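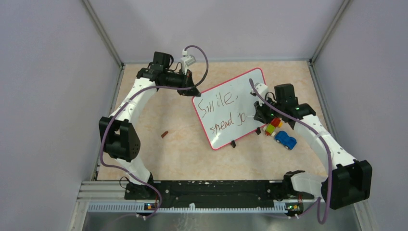

4. Planning the equipment budget

We priced the handwriting station as a whole. Quotes for the arms were easy to get, and most of our planning mistakes were in what goes around them: rail, side panels, wrist cameras, cabling and the small items on the table. In the first plan, written in August, these were a single line called "other." It ran over by 22 percent.

For the second plan we split the costs into 4 groups: arms, cameras, enclosure and consumables. Sollau quoted for the arms and Lockyer for the enclosure. Markers and boards were budgeted per 100 writing trials, as a worn tip changes the line and the trial then has to be repeated.

Figure 2 shows the station during a writing task. Both arms have a camera mounted at the wrist, and each camera needs its own cable run along the arm. Cable was left out of the August plan entirely — a small sum, but the order held up the build.

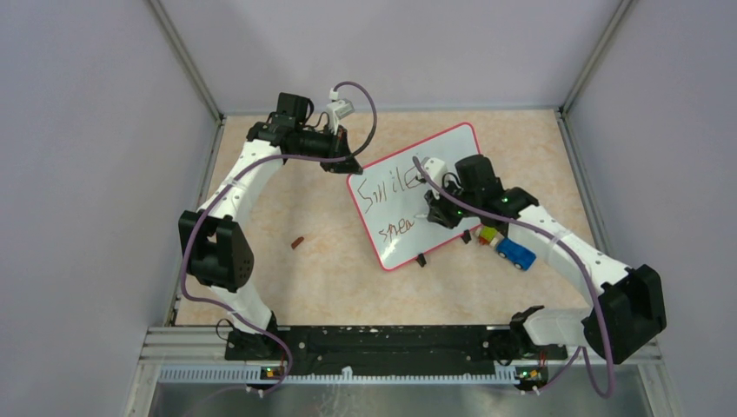 Figure 2. Two-arm station with whiteboard, writing task.

Nilmini Fakir, commenting on a draft of this section, objected that the plan had no money for spare grippers and that a site with one station would stop work whenever a finger broke. She asked for two spares per station, bought with the arms.

We accepted the point. The Delmont budget now lists the spares under arms, and the Betura budget will follow at its next review. Prices in Table 3 are those quoted on January 4, 2019, before shipping and tax.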